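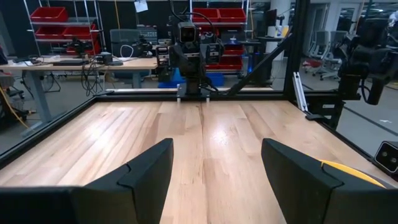

Un plateau de bois clair, en longues planches.

Je vais défendre une cause minuscule avec beaucoup d'ardeur : la vaisselle de couleur sur une table en bois clair, sans nappe, sans set, sans chemin de table. Rien ! Le bois blond a déjà tout ce qu'il faut, ses veines, ses tons de miel, cette lumière qui glisse dessus. Pendant des années j'ai caché le mien sous un lin gris payé trop cher chez Cimidero, et je m'en veux encore un peu.

Le déclic est venu d'un bleu. Un bleu ciel, franc, presque trop gai pour une cuisine d'adulte. Posé sur du chêne pâle, il chante (pardon, mais je ne trouve pas d'autre verbe), et on se surprend à tourner autour de la table avant même d'avoir mis quelque chose à manger dedans. 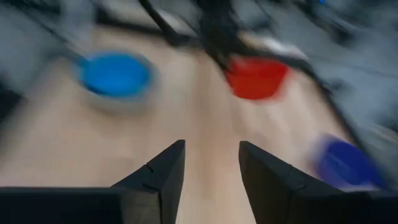 Contre le service assorti

On m'a offert un jour un service de 18 pièces, toutes blanches, toutes pareilles. Il dort au-dessus du frigo. Je préfère mille fois acheter mes bols un par un, au vide-grenier d'Elldale ou ailleurs, et les laisser se débrouiller ensemble.
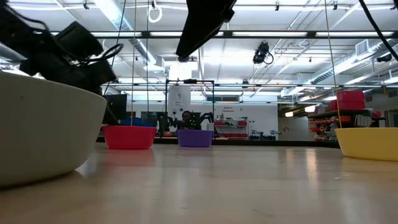
Reste la question du blanc, que mes amis me jettent à la figure dès que je m'emballe. Mais j'adore le blanc, à condition qu'il soit crème et qu'il ait de la compagnie ! Un grand bol crème à la surface légèrement mouchetée, avec un rouge vif et un violet un peu plus loin, voilà une table qui me donne envie de m'asseoir. Le rouge seul ferait cantine, le violet seul ferait triste. Avec le crème, tout se calme, et je peux même ajouter du jaune. Essayez dimanche, avec ce que vous avez dans le placard, et laissez la nappe dans son tiroir.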